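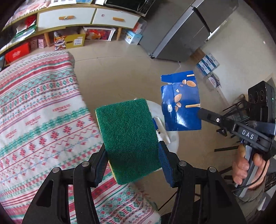

L'éponge entre les mors, et un paquet bleu tenu par la seconde pince.

J'avais promis à Pavithra Pisharody de ne pas parler de ménage. Raté : au bout de cinq minutes, on en est déjà à l'éponge. « C'est mon objet préféré, me dit-elle en riant. Ça se déforme, ça a deux faces qui n'accrochent pas pareil, et tout le monde en a une chez soi. Si ta méthode ne marche pas sur une éponge, range ton article dans un tiroir. »

Pavithra travaille sur l'apprentissage par démonstration chez Zandeo, une petite structure où l'on se tutoie dès le café. Son projet, Fladameck, part d'une idée assez simple : faire apprendre les gestes du rangement à un bras robotisé sans jamais téléopérer ce bras. On prend une pince à la main, avec sa caméra, et on range. Le bras n'arrive que bien plus tard, au labo.

Je lui demande ce qu'elle y gagne. « Le temps, d'abord ! En téléopération, on passait la matinée à calibrer et l'après-midi à s'énerver. Là, tu arrives chez les gens, tu poses ton sac, et une demi-heure après tu enregistres. » Et les appartements, surtout. Elle tient beaucoup à ce que les séances se fassent dans de vraies pièces, avec le tapis, les cartons sous le meuble, les housses à motifs. « Au labo on avait une table grise. Notre premier modèle était excellent sur la table grise. »

L'équipe a gardé 2 281 démonstrations sur les 2 522 enregistrées. Le reste est parti à la poubelle (son expression, pas la mienne), presque toujours pour la même raison : la trajectoire de la caméra se perd quand la main va trop vite devant un mur blanc. « Les motifs, c'est une bénédiction. Un tissu bien chargé, l'algorithme adore. Un frigo gris, beaucoup moins. »

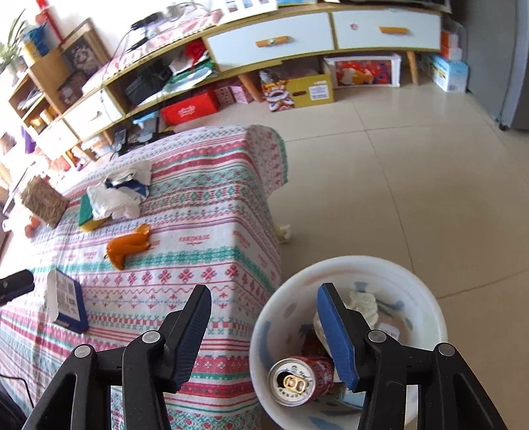
Les doigts écartés au-dessus de la corbeille, une canette rouge dedans.

La corbeille, parlons-en. C'est là que se trouve le résultat dont elle est la plus fière, et j'avoue que je ne l'avais pas compris en lisant le papier. Quand la pince passe au-dessus d'un récipient, la caméra voit le bord, les doigts, ce qu'il y a dedans, et pas grand-chose d'autre. Les modèles précédents hésitaient à ce moment-là : lâcher, descendre encore, remonter ? Pavithra a eu l'idée de donner au réseau, en plus de l'image, un court historique de l'écartement des doigts. Huit mesures, pas plus. « J'avais essayé avec 60, c'était pire. Il apprenait le rythme de la personne, il ne regardait plus l'image. Avec 8, il sait s'il vient d'ouvrir ou s'il va fermer, et ça lui suffit. »

Elle me dessine la courbe sur le dos d'une enveloppe. Je la garde, l'enveloppe.

Est-ce que ça se transfère ? Oui et non. Sur le bras Rudex du labo, les objets rigides passent bien, les emballages souples nettement moins. Un sachet brillant change d'allure dès qu'on l'effleure, et les reflets n'arrangent rien. « Une canette, c'est une canette. Un sachet froissé, c'est un nouvel objet à chaque fois. » Elle a bien une piste, des patins plus tendres au bout des doigts, mais elle refuse d'en dire davantage avant juillet et la réunion avec Humphreys, leur partenaire sur la partie mécanique.

Je lui demande pour finir si elle range mieux chez elle depuis le début du projet. Long silence. « Je range plus lentement — je regarde mes mains. Mon compagnon trouve ça insupportable. » Puis elle me reprend l'enveloppe pour corriger une flèche, et me la rend.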